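# Pindell releases Sekoten update for handheld gripper demonstrations

The software group at Pindell has released a new version of Sekoten, its toolkit for turning handheld gripper recordings into training data for robot control policies. The release, made available in January, changes how the software estimates the path of the gripper and how it marks the start and end of each grasp. 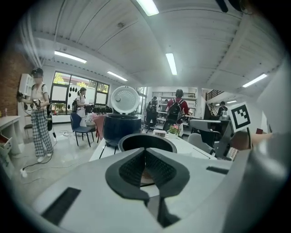
## What has changed

Household objects with dark, rounded surfaces, such as the inner pot of a rice cooker, remain among the harder cases for the toolkit. A pot raised close to the lens can hide much of the room, and the previous version of Sekoten relied on room features to work out where the gripper was. When too few of them remained in view, the estimated path drifted, and the recording was often discarded during review.

The new version combines three sources of information: visual features, motion readings from the gripper's inertial sensor, and the known positions of printed square markers. A marker no longer needs to be visible at the start of a recording. If one comes into view later, the software corrects the earlier part of the path as well as the part that follows.

Pindell tested the change on 339 recordings that reviewers had previously rejected for poor tracking. The group reports that 140 of them now pass the same checks without manual correction. The remaining recordings were left out of the training set. Most failed because the gripper moved too quickly or because the view was blocked for a long period.

"We did not loosen the acceptance limits to reach that number," said Brisa Tovar, who leads the perception work on Sekoten. "The thresholds are the ones we used last year, and the rejected files are still listed in the report with the cause of failure."

## Grasp labels

A second change concerns the labels attached to each recording. Earlier versions marked a grasp whenever the distance between the fingers fell below a fixed value. That method worked for small, solid items but produced late or missing labels when the fingers closed on a thin rim or a wide handle.

Sekoten now reads the speed of the fingers together with their opening. A grasp is marked when the fingers stop closing and hold a steady width, whatever that width is. Release is marked when they begin to open again. Users may still set a fixed value in the configuration file, and existing projects will keep the old behavior until the setting is changed.

The group advises teams to run the new labeling step on a small portion of their data first. Labels produced by the two methods should not be mixed in one training set – the difference in timing can be large enough to affect the learned policy.

## Planning and playback

The toolkit's planning module, known as Baran, has also been updated. Baran takes the hand path from a recording and checks whether a chosen robot arm could follow it from a given base position. It now reports the portion of the path that falls outside the arm's reach or exceeds its joint speed limits. Previously, it returned only a pass or fail result for the whole recording.

According to the release notes, Baran can process a batch of 1000 recordings without operator input and will resume from the last completed file if interrupted. Results are written to a single table, with one row for each recording.

Playback has been revised as well. Reviewers can view the camera image beside the estimated path and step through both together. Segments with low tracking confidence are shaded on the timeline, and a reviewer may trim them or send the entire recording back for another pass.

## Availability

The update is open to all current users of Sekoten. Projects created with the previous version can be opened directly, but their tracking results must be computed again before the new playback features will work. Pindell recommends keeping a copy of the original results until that process has finished.

Drustov, which uses the toolkit for its own kitchen handling projects, had access to the software for 6 weeks before the release. Its comments led to clearer error messages during camera calibration and to a correction in the way time stamps were matched between the camera and the finger sensors.

Support for recordings made with two grippers at once is planned for a later version. Tovar said the group is still working on a consistent way to align the two paths when the grippers do not see the same markers. A test build will be offered to existing users before general release.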